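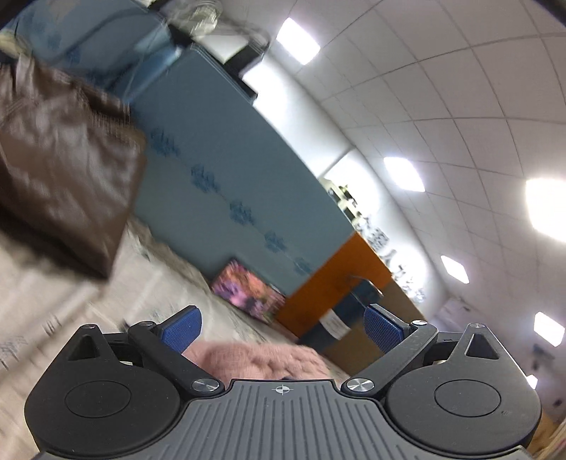 Training on hand-held gripper recordings: do you throw out the blurred bits?

Posted by tandeck_lab in Robot learning, Wednesday

I'm trying to repeat the main result from the Yaman write-up on picking up soft things. The policy is trained only on demonstrations recorded with a hand-held gripper, then run on an arm with the same fingers. We have 1,644 demonstrations so far, mostly plush toys and knitwear picked up off carpet.

The write-up says they "filtered for motion" but gives no threshold. When the operator swings the gripper towards the object, whatever is close to the lens smears badly while the jaws stay sharp. If I drop every frame with blur over half the picture I lose most of the approach, and what's left starts with the fingers already at the toy. Success on our arm is 65 per cent with nothing removed. Has anyone got further than that?

Rodrigo Henriques

Don't cut single frames. We tried it at Judside and the policy learned to jump, as the gaps in time were still being treated as normal steps. Either keep the whole demonstration or drop the whole demonstration.

What helped us was throwing out recordings where the pose tracking was lost, which is a separate matter from how the picture looks. A frame can be smeared on one side and still track well if there is something with clear edges further off, such as ceiling tiles or lettering on a wall. Check the tracking log first. We started with 3,761 demonstrations and the ones that hurt were nearly all tracking failures.

Also check the delay between camera and gripper width on your arm. Ours was wrong for a month and it looked exactly like a data problem.

darkport_dan

just record slower

Lilibeth Lagman

Slower recordings do give cleaner pictures, but then the arm moves slowly too, so it depends what you want to compare against. If you are repeating a published number, keep the operators at their usual speed.

I would train 2 policies, one on everything and one with the tracking failures removed, same seed and same number of steps, and test both from the same starting positions. Put the objects back on marks on the carpet between runs. With soft toys the way they land changes the grasp a lot, and 65 per cent over a short test doesn't tell you much. How many trials was that?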